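Sourdough by Mail: Your Questions

I've been sending out dried sourdough starter from my kitchen for a few years now, and the same questions keep landing in my inbox, so I put them all in one place. If yours isn't on the list, just write to me!

What do I get in the packet?
Dried flakes of my starter, which I call Barnico, plus a card with the feeding steps. One packet is enough to get you going, and you can split it in half and keep the rest in a drawer as a backup (I would, I've killed plenty of starters myself).

How do I wake it up?
Crumble the flakes into a jar, add a splash of lukewarm water and let it sit until it's all soft. Then stir in a spoonful of flour. Feed it once a day for 4 days. On day two it may smell like old socks. Keep going!

Nothing is bubbling. Did I kill it?
Probably not. Cold kitchens slow everything down, and in February mine takes nearly twice as long. Try moving the jar on top of the fridge or into the oven with only the light on.

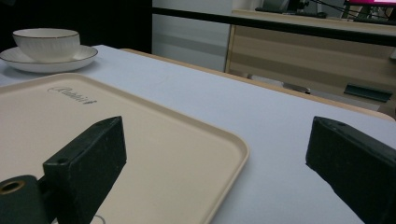
If it's still flat after a week, switch to whole wheat flour for a couple of feedings. Rye works too, and it's what I reach for when a jar gets lazy. Pink or orange streaks are a different story, so throw that one out and email me for a new packet.

How big a loaf does your recipe make?
I use 437 grams of flour, an odd number I got by cutting down a bigger recipe to fit my pot. With about 110 grams of starter it comes out to a loaf that lasts the two of us until the weekend.

When do you ship?
Mondays, first thing in the morning. Order by Sunday night and you're in that batch.

Can I get the Skála rye starter too?
Not yet. I'm still feeding that one up and it's a bit moody. I'll add it to the order page when I have enough dried.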